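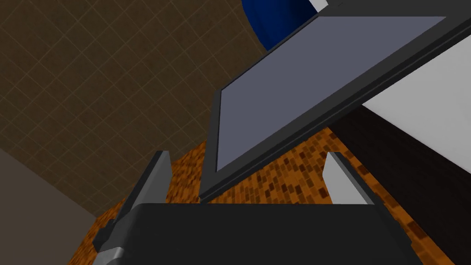 Gripper and tilted panel, simulated view.

**Kultholm: progress report to the Flerkulby games fund, July**

The handheld build of Kultholm now runs from the opening menu to the end of chapter four without a crash. Chapter five loads, but the ferry level still drops frames when the fog comes in. Hakim Tambunan is rewriting the fog and expects to finish in August.

**Demo**

The demo went up on the Irkus store in the first week of the month. It had 1,839 downloads by the time we closed the feedback form, and 768 players finished it. The main complaints were small text and the save system. We have increased the default text size and added a manual save at each lighthouse.

**Porting**

Karpenko returned our first console submission with 2 faults, both to do with suspending the game during a cutscene. One is fixed. The other needs a change to how dialogue is queued, and Lesia Bilyk has started on it.

**Budget**

Sound came in under budget. Translation went over, as the script grew after the quote. We'd like to move the leftover sound money across and need your approval to do so.

**Next period**

- resubmit to Karpenko
- finish the fog and retest the ferry level
- record the remaining 30 lines for the harbour master
- send you a chapter five build

Lesia will be away for the first half of August. Please send questions to Hakim until then.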